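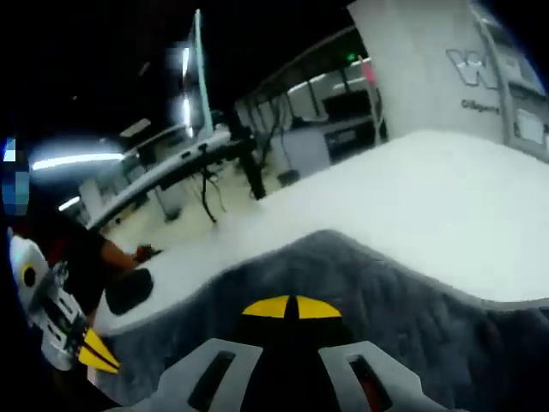 Puesta a punto de un par de pinzas de mano

En el taller de Lirnitz, las pinzas de mano se revisan por parejas. La norma la fijó Trygve Backlund, responsable de mantenimiento del puesto de tejidos de Trurkolano, después de comprobar que dos pinzas ajustadas por separado, cada una correcta según su ficha, dejaban la manta torcida al trabajar juntas. El desajuste era pequeño y no aparecía en ninguna medición individual. Aparecía en el tejido.

El puesto es sencillo. Una superficie blanca acolchada, una manta gris oscura de pelo y dos pinzas que un operario lleva a mano hasta la tela. Las trayectorias y las aperturas registradas sirven después para programar el brazo que repetirá la tarea en la celda contigua. Todo lo que la pinza tenga de más o de menos - holgura, rozamiento, un dedo doblado, una cámara girada medio grado - pasa al registro y de ahí al brazo. Por eso el mantenimiento consume más horas que la propia grabación, y Backlund no lo considera un defecto del método.

Los dedos

La revisión empieza por los dedos. Los del modelo gris son placas anchas, inclinadas, con una ranura rectangular que las atraviesa. Abiertos, forman una V. La ranura aligera la pieza y le permite ceder un poco al cerrar, lo que ayuda con tejidos gruesos y perjudica con los finos. Con una manta de pelo el problema es otro: la fibra suelta se mete en la ranura y en la guía, se apelmaza y frena el cierre en los últimos milímetros.

La limpieza se hace en seco. Brocha de cerda corta para la guía, tira de papel sin pelusa para la ranura y, solo si queda resto, aspiración con boquilla estrecha. El aire comprimido está prohibido en el banco. Empuja la fibra hacia el interior del cuerpo, donde llega al codificador, y desmontar un codificador cuesta una mañana.

Con los dedos limpios se comprueba el paralelismo. Se cierra la pinza sobre una galga, se retira la galga y se repite el cierre 50 veces a mano, a velocidad constante. Backlund anota la lectura de la primera y de la última carrera. Si difieren más de dos cuentas, la guía se abre. La intuición del operario no figura en la hoja, aunque él admite que la nota antes en la muñeca que en la lectura.

Las puntas son un capítulo aparte. Las amarillas y negras, más afiladas, entran mejor bajo un borde de tela y se desgastan antes. Se cambian siempre las dos a la vez, y las retiradas no vuelven al cajón.

Los marcadores

Cada pinza lleva una marca amarilla que sirve de referencia. En una es un triángulo partido por una línea negra fina, sobre la sección central negra del cuerpo; en otra, un círculo con un punto negro en el centro. La forma importa menos que el contraste. Una marca amarilla con brillo de grasa bajo una luz de techo fría produce un reflejo que desplaza el centro calculado, y el error se parece mucho a una holgura mecánica. En abril se desmontó una guía entera por esta causa. Estaba bien.

Desde entonces el orden es fijo: primero se limpia la marca, después se mide, y solo después se toca la mecánica. El adhesivo se sustituye cuando levanta una esquina. No se pega uno nuevo encima del viejo, porque el espesor cambia la altura de la referencia respecto a la lente.

La lente

La óptica es de gran angular. Curva las líneas rectas hacia las esquinas y deja estas en negro. La corrección se calcula con un patrón impreso sobre vidrio, que se guarda plano en su estuche y se maneja con guantes. El modelo de distorsión que usa Jiltunwood, el proveedor del montaje, admite una desviación escasa en el centro y más generosa en la periferia. Backlund trabaja con el mismo límite en toda la imagen hasta donde la óptica lo permite, porque la segunda pinza suele entrar precisamente por un lado.

La última calibración completa del par se cerró el 24 de mayo. Se tomaron 259 vistas del patrón, de las que se descartaron 48 por desenfoque o por inclinación excesiva. El cálculo tarda poco. Lo lento es recoger las vistas con orden, cubriendo los laterales, que es donde casi todo el mundo se cansa.

La mesa

El acolchado también tiene mantenimiento. Un fondo blanco separa bien una manta oscura, pero con el uso se hunde en la zona donde convergen las pinzas. El hundimiento cambia la altura del agarre. Se mide con una regla rígida apoyada en dos tacos y, cuando pasa del límite, se gira la pieza. Tras el segundo giro se sustituye.

Sobre la mesa quedan a veces objetos pequeños. La instrucción escrita pide retirarlos antes de grabar y no entra en más detalles. Los cables que cuelgan bajo las mesas vecinas se recogen con brida solo en el tramo que puede tocar el operario al girarse; recogerlos todos complicaría el cambio de equipos.

La prueba en pareja

Ajustadas las dos pinzas, se pasa a la tela. El operario acerca ambas al mismo borde, una de frente y otra desde la izquierda, sujeta, levanta un palmo, mantiene y deposita. El registro debe mostrar los dos cierres dentro de la misma ventana de tiempo y una distancia entre puntas que no varíe durante la espera. Si varía, se intercambian las manos y se repite. Cuando el error viaja con la pinza, la pinza vuelve al banco. Cuando se queda en la mano, se cambia de operario o se descansa.

El par que está ahora en servicio lleva 1684 ciclos desde la última apertura de guía. La hoja de Strand, el fabricante de las guías, recomienda engrasar por calendario. En Lirnitz se engrasa por lectura, con una gota por carril extendida con bastoncillo, y se retira el sobrante al cabo de una hora. El exceso de grasa atrae pelo de manta y obliga a empezar otra vez por la brocha.

Queda pendiente el tornillo de fijación del soporte de cámara, que afloja antes que ningún otro. Se ha probado fijador de resistencia media, con resultado aceptable en una de las pinzas y malo en la otra. Backlund ha pedido arandelas dentadas y, mientras llegan, lo marca con una raya de pintura y lo comprueba al inicio de cada turno.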